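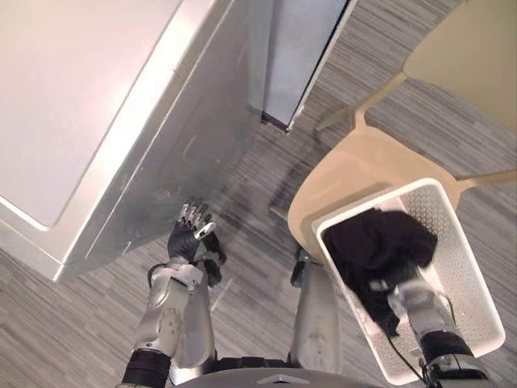 Slot 1: Opening (2 minutes)

Wait for the house lights. Say who I am: Declan Pickering, I program the repertory series at the Gindstead. Thank Jovita for the invitation. Mention that the bar stays open until the second film starts.

The talk is on sequels where a lead part was recast. I am leaving out Bond and superheroes. Everyone has heard those.

Slot 2: Why parts get recast (4 minutes)

Money first. The actor's price goes up after a hit and the studio won't pay it. Then schedules. Then the actor didn't like the first script and likes the second one less. Sometimes the director changes and wants their own person.

Ask for hands: who has watched a sequel and not noticed until halfway through? Give them a moment. There are usually more than you'd think.

Slot 3: Drundano (6 minutes)

Play clip 1, the train platform. Sound level was low at rehearsal, so ask the booth to bring it up.

Points to make after the clip:
The first film came out in 2000 and did well enough that a second was rushed into production that December.
The lead had already signed for a play. The replacement was cast 19 days before shooting.
He was taller, so the coat from the first film had to be remade. Same pattern, longer sleeves.
The script gives him a line about having been "away a long time." It was added on set. People laughed at it then and they still do.

Play clip 2, the dinner. Watch how the other actors treat him. The woman playing the sister never looks at him straight on in the first ten minutes. I used to think that was a choice about the character. I now think she was annoyed.

Slot 4: Tistudik (5 minutes)

No clip, we couldn't clear it. Read the two paragraphs from the printed sheet instead. Go slowly, the names are hard.

The recast part here is the villain. Second film runs 138 minutes, far too long, but the new actor is the best thing in it. He drops the accent completely and no character mentions it. I saw it with a full house and I don't remember a single person complaining on the way out.

If running late, skip the paragraph on the third film.

Slot 5: Valdebenito (5 minutes)

Play clip 3. It starts in the middle of a scene, so set it up: they have found the letter, she thinks he wrote it.

Both actresses gave interviews. The first said she wasn't asked back. The second said she was told the first had turned it down. Leave it there and don't guess.

Hair and makeup tried to match the first film and gave up after a week of tests. You can see the wig in the church scene and then it is gone for good.

Slot 6: Questions (8 minutes)

Jovita Ventura has the microphone and will pick people. Repeat each question for the back rows.

Likely ones:
Best recast ever? Say the villain in Tistudik.
Worst? The Drundano kid brother, third film.
Will the Gindstead show all three Drundano films? Yes, dates are on the spring sheet by the door.

Notes last changed Apr 17, 2019. Clip order is final. Booth has the new list.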